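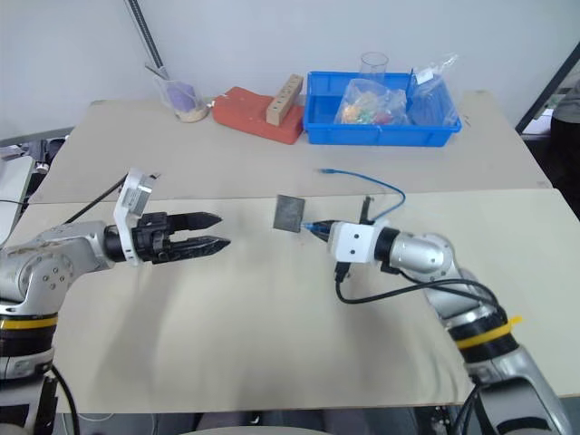 Edness Two-Panel Bench Top, pale beige: long-term review

I bought the Edness top in February to replace a laminated door that had sagged in the middle. It is sold as a work surface only, with no legs, in two panels that meet along a single seam running parallel to the wall. The pair measures 2000 mm across. Mine sits on a steel underframe from Warnon, bought separately, and has been in daily use since.

Assembly

The panels arrive in one carton with a bag of 20 joining screws and a short instruction sheet. The sheet assumes a helper and doesn't say so. With two people the job took 40 minutes, most of it spent getting the seam level. Edness supplies alignment pins, but the holes on my rear panel were drilled a touch shallow and had to be cleared out with a hand bit before the panels would close up.

Fix the rear panel first, hard against the wall, then bring the front one to it. The instructions give the opposite order. I followed them the first time and ended up with a gap at the wall, so I started again.

The seam

This is the main compromise of the design. The joint is flush to the fingernail at both ends and very slightly proud in the centre, and no amount of adjustment has fixed that. A sheet of paper slides over it without catching. A fine pencil line does not survive the crossing. Fine dust also collects in the joint and needs a brush, as a cloth only pushes it further in.

In practice the seam has settled how I use the bench. The front panel is for work and the rear is for whatever has to stay within reach: glassware, leads, small parts. A beaker parked along the back edge stays out of the way of my elbows, and there is enough depth left over to lay down a cable end without it creeping into the work area.

Surface and colour

The finish is matte. Under a ceiling light it gives soft grey shadows and no hot spots, which suits close work. Dark items are easy to find on it. Clear plastic and anything sand-coloured are not, and I have lost more than one washer in plain view. A mid-grey would be a better choice for people who handle light-coloured parts, but Edness lists the one colour.

Marks come off with warm water and dish soap. Permanent marker needed methylated spirits and left a faint halo. The surface scratches if metal is dragged over it, so lift clamps and don't slide them.

Stiffness

On the Warnon frame, with a crossbar under the joint, I can't feel any flex when leaning on the front edge. Without the crossbar the front panel moved enough to rattle a glass. Edness calls the crossbar optional. I would treat it as required and add it to the budget.

Compared with the Seixas

I used a one-piece Seixas top for over a year at a previous address. It is flatter and has no joint to clean, but it is heavy, and it would not go around the turn in my current stairwell. If you have straight access and don't plan to move, the Seixas is the better surface. The Edness went up the stairs one panel at a time.

Faults to date

One corner of the edge strip lifted on the front panel and was glued back down. I emailed Edness about the shallow pin holes on a Monday and had a replacement set of shorter pins by the end of the week, at no charge. No other faults.

Recommended for rooms with awkward access, with the crossbar fitted. Not recommended for drafting or paper cutting across the full depth.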